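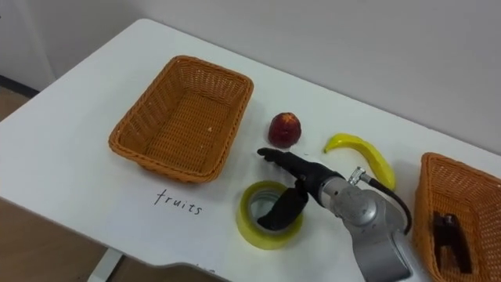
The last basket maker in Kostdale

The road into Kostdale follows the river for most of its length, and for most of that length there are willows. They were planted for work. A map of 1736 marks four osier beds between the bridge and the mill, and the parish rate book of the same period lists basket makers beside the smith and the cooper. Today there is one bed left, and one full-time maker.

Horácio Baptista rents the ground from the Rirkmont estate and cuts it every January. He grows 12 varieties, most of them for colour, and sells what he doesn't use to weavers further down the valley.

"People think the weaving is the job," he says. "The weaving is the part I get to do when the job is finished."

The rest is cutting, sorting, boiling, stripping and drying. Rods are graded by length in an old oil drum sunk into the floor of the shed. Brown willow keeps its bark and is dried as it comes. Buff willow is boiled first, so that tannin from the bark stains the wood, and then peeled. White willow is stood in water until spring and stripped once the sap is up. Dried rods have to be soaked again before they will bend, and the thick ones can take a week.

A plain shopping basket takes him most of a day. He charges more for it than a shop in Rondport charges for six imported ones, and he doesn't argue with anyone who points this out. His steadiest trade is in log baskets, bakers' trays and repairs. Handles go first, then the border, and he will mend either if the base is sound.

The beds nearly went altogether. Marthinus Steyn, whose family farmed the next holding, remembers the two upper ones being grubbed out for grazing when he was a boy. Baskets for the fruit trade had kept them going, and when growers moved to cardboard and then plastic crates the orders stopped within a few seasons. His father kept one picking basket for eggs. It is still in the porch, with gloves in it.

Interest has come back, though in a different form. Siyabonga Makhubela runs weekend courses in the old school at Matlala, where beginners make a round tray on the first day and a small basket on the second. There were 300 names on her waiting list at the last look. Few of them want to do it for a living, and she tells those who do to learn the growing first.

One who did is Thabiso Mabaso, now in his second year with Baptista. He has planted 400 cuttings on a wet corner behind the mill -- his own, if the rabbits leave them alone. They should give usable rods in their third winter. Until then he strips buff, sweeps the shed and weaves bases, most of which Baptista still takes apart.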